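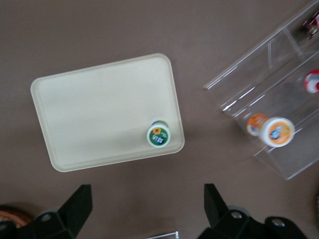

Lista de comprobación previa a las sesiones de demostración por telemando, puesto de bandejas. Revisión de septiembre, hecha un martes a primera hora por Ludivine Aubert. Kukance nos vende que con 95 demostraciones el brazo aprende a servir una bandeja. Yo inspecciono el puesto, no el folleto, pero me han pedido comentarios y los pongo. El primero: un vasito de pie junto a la esquina de la bandeja y otro tumbado en el expositor transparente son dos agarres distintos, y el procedimiento los trata como uno solo.

1. PUESTO Y SUPERFICIE
1.1 Mesa mate, sin reflejos molestos: CONFORME
1.2 Posición de la bandeja marcada en la mesa: NO CONFORME. No hay marcas. Cada operador la deja a su gusto y luego se habla de "variabilidad deliberada".
1.3 Tornillos de los dedos de la pinza, par anotado en la hoja: PENDIENTE. La hoja está, la columna está en blanco.

2. PARADA Y ALIMENTACIÓN
2.1 Seta de emergencia accesible: CONFORME
2.2 Rótulos del panel legibles desde el asiento del operador: NO CONFORME
2.3 Cables y clavijas fuera de la zona de trabajo: NO CONFORME. Recoger y fijar antes de la próxima sesión.
2.4 Prueba de parada con el brazo en movimiento: NO REALIZADA. Me ofrecieron un vídeo. Un vídeo no vale.

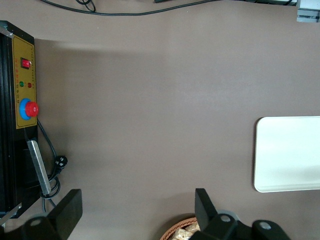
Punto 2.3. Clavija sobre la mesa, al pie del panel amarillo.

3. DEMOSTRACIÓN
3.1 Brazo que no interviene, aparcado: CONFORME
3.2 Retardo del mando medido y anotado: CONFORME, 103 ms. Gustik lo da por imperceptible. Que lo diga quien lleva el mando dos horas.
3.3 Demostraciones fallidas conservadas y etiquetadas: NO CONFORME. De 914 episodios grabados faltan 124, borrados "por torpes". Si solo se enseña lo que sale bien, no sé de dónde va a sacar el robot cómo se corrige un mal agarre.
3.4 Productos colocados según plano: DUDOSO. El plano es de otra disposición.

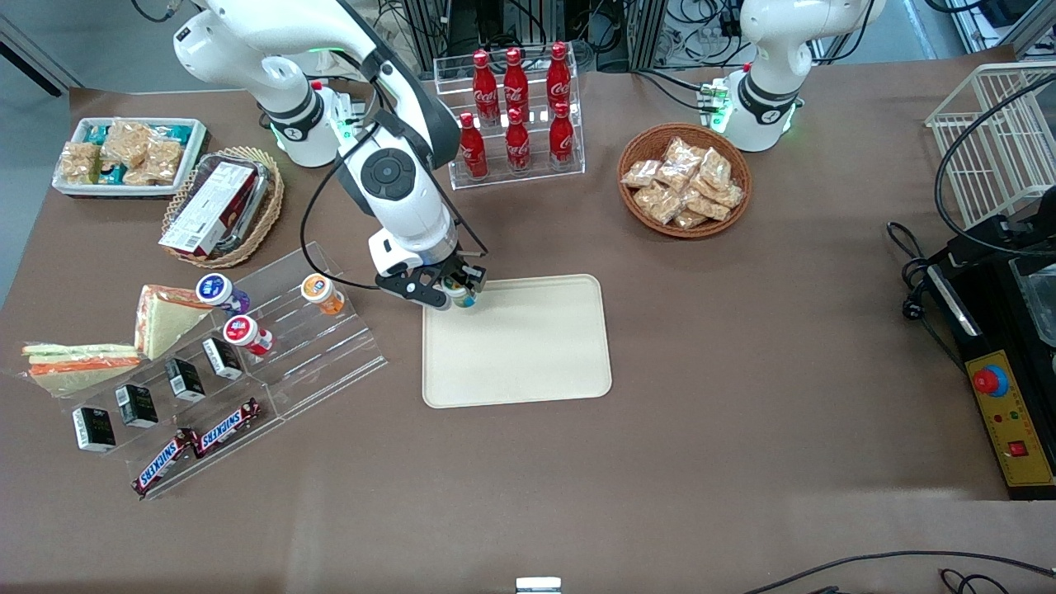
Puntos 3.1 y 3.4. Brazo derecho con un botellín sobre la esquina de la bandeja; el izquierdo, aparcado.

RESULTADO: no apto hasta cerrar 1.2, 2.2, 2.3, 2.4 y 3.3.

Comentarios (3)

Sulemana
Lo de los episodios borrados lo pedí yo. Ensuciaban el entrenamiento. Se pueden recuperar de la copia, pero alguien tendrá que etiquetarlos.

L. Aubert
Pues que se etiqueten. El 3.3 sigue abierto.

operador_Greltham
En nuestra planta pusimos cinta en las esquinas de la bandeja y el brazo clavaba la posición. Quitamos la cinta y dejó de clavarla. Cuidado con el 1.2.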